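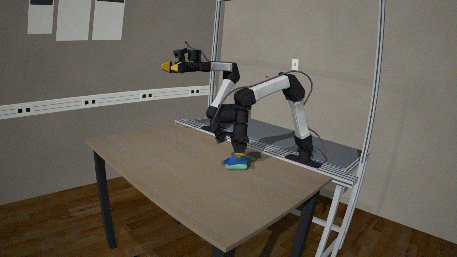

Chapter 2
Overhead: The Costs That Come Whether or Not the Customers Do

Chapter 1 left Rima Moussa feeling pleased with herself. She had worked out that a repaired lampshade cost her $29 in materials and labor, had priced it above that, and had concluded that she was making money. Readers who ran ahead to the answer key already know she was going broke.

The trouble was the rent. Moussa's shop, Olier, occupied the ground floor of a building on Darwish Street, and the landlord wanted $600 on the first of the month. He wanted it in the months when she fixed lampshades and also in the month she spent at her sister's. Rent is a patient sort of expense. It does not care how many lampshades there are.

Costs that behave this way are called fixed costs, a term that has misled students for generations. Fixed does not mean permanent. Landlords are quite capable of changing the number, and usually in one direction. It means only that the cost stays put when output goes up or down within the period you are looking at.

Key terms in this chapter: fixed cost, variable cost, mixed cost, overhead rate, break-even point.

2.1 Sorting the Bills

Take a month of bills and try to put each one in a pile. Lining fabric goes with the variable costs. Insurance goes with the fixed. Then you come to the electric bill, which has a flat service charge on top and a usage charge underneath, and belongs in both piles. This is a mixed cost. The usual advice is to split it, and the usual practice is to put it wherever there is room.

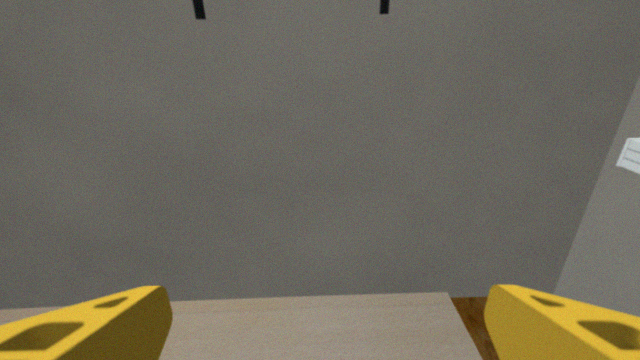

Moussa's first attempt at sorting gave her fixed costs of $600, meaning the rent and nothing else. Her bookkeeper, Imad Mansour, asked whether the telephone was free. A second attempt, with the telephone, the insurance and the flat part of the electric bill included, added $215. Mansour then asked about his own fee, and there was a short silence.

We will return to that fee in Section 2.4. For now, use the $815 and set aside the question of whether bookkeepers are overhead. Most bookkeepers would prefer that you did.

Before reading on, write down three regular expenses from your own household and decide which pile each belongs in. Keep the list. You will want to change at least one of them by the end of Section 2.2.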